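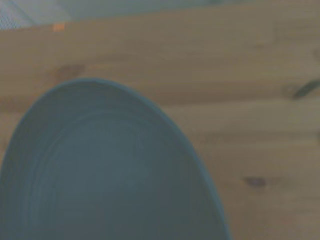 Bowl on the table, as the wrist camera gives it to us.

Gripper comparison at Triltgate: frequently asked questions

We receive the same questions by email again and again, so we collected them on one page. The page is for people who want to try a gripper with us, or who read our comparison table and did not understand something in it.

Last changed: 15 November 2021

What do you compare?
Two parallel grippers, which we call Pala and Privex in all our tables, on the same arm and with the same controller. We also compare camera positions, but this work is younger and the results are not complete.

Why tableware?
A bowl or a plate has a thin rim, and a rim is a difficult thing to take well. If the fingers come a little too low they push the piece away. If they come too high they close on nothing. With a wooden block you can make a large mistake and still succeed, therefore blocks teach us less.

Is the wrist camera enough alone?
For our work, no. When the arm is near to a bowl, the rim leaves the picture on one or two sides, and the inside of the bowl is one even color with little for the software to hold on to. We use the fixed camera to decide the approach and the wrist camera for the last correction.

How many attempts do you make for each gripper?
In February we made 300 with each one, so 600 together. Failed attempts stay in the count. We repeat an attempt only if the controller stopped for a reason of its own, for example a lost network connection.

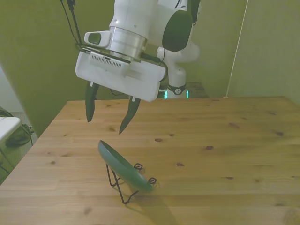
Reading time for the rest of the page: 2 minutes

Why is there a plate stand in some tasks?
A plate which lies flat gives the fingers almost no place to go under. In the wire stand it is tilted, and the rim is free at the upper side. The fingers must also avoid the hooks of the stand, and there the width of the opening becomes important.

Which finger shape do you recommend?
Narrow tips for rims. For heavy pieces we have not enough data and prefer to say nothing.

Can I send my own fingers?
Yes. Please send a drawing first, with the mounting holes and the weight. We do not modify fingers after they arrive.

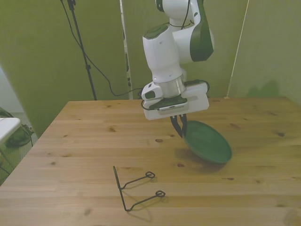

The weight is needed for the controller, which must know what hangs at the end of the arm before it can hold a position correctly. A wrong value gives a small drop at the moment of closing, and on a rim this is already too much.

What counts as a success?
The piece is lifted, it stays between the fingers, and it is put back without slipping. A tilted lift is permitted for bowls, but we mark it separately in the table.

Can I get the raw videos?
Yes, on request. Please write to Sales with the name of the gripper and the task number.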